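**Notes orateur - « Le bonus n'est pas un cadeau », mars 2022**

(Attendre que la porte soit fermée. Boire un peu d'eau.)

Bonsoir. Je m'appelle Hường Trịnh, j'ai passé quatre ans à rédiger des conditions de bonus pour Brinduveo, casino en ligne. Vous ne les avez pas lues. Je ne vous en veux pas, mon chef non plus ne les lisait pas.

**Le mot « offert »**

- Offre type : 200 € de bonus pour un premier dépôt de 200 €. Solde affiché : 400 €. Le joueur est ravi, c'est l'idée.
- Demander à la salle : combien peut-on retirer tout de suite ? (Laisser durer le silence.)
- Réponse : du bonus, rien. Il faut d'abord le miser 16 fois. Sortir la calculatrice, 3 200 € de mises. Ne pas faire le calcul de tête, cf. Lyon.

**Ce qui compte, ce qui ne compte pas**

- Machines à sous : la mise compte en entier.
- Blackjack : un dixième, les bons jours.
- Roulette : voir l'article 9, qui renvoie à l'annexe, qui renvoie à l'article 9. Je l'ai écrit un soir d'octobre, j'en suis encore assez fière.

**Comparaison Jatero / Trarnen**

- Jatero : règles sur une page, mise maximale indiquée en haut. Presque vexant pour la profession.
- Trarnen : 708 lignes. La mise maximale est à la fin, juste après la clause sur les litiges.
- Si quelqu'un demande pour Chaudhry : ils ont supprimé le bonus de bienvenue. Le service marketing s'en remet doucement.

(Diapo suivante. Ralentir, la salle fatigue ici.)
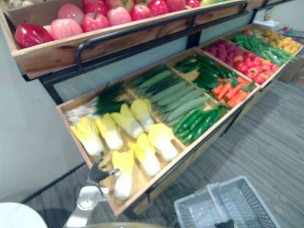
*Pommes et poivron rouge sur un présentoir en bois.*

**Trois réflexes avant d'accepter**

- Chercher « mise maximale » dans le texte, avec Ctrl+F.
- Vérifier la date d'expiration - sept jours, c'est court quand on a un métier.
- Refuser le bonus. C'est permis, la case existe, elle est grise sur fond gris.

Questions. Si on me demande un système pour gagner à la roulette, renvoyer vers l'article 9.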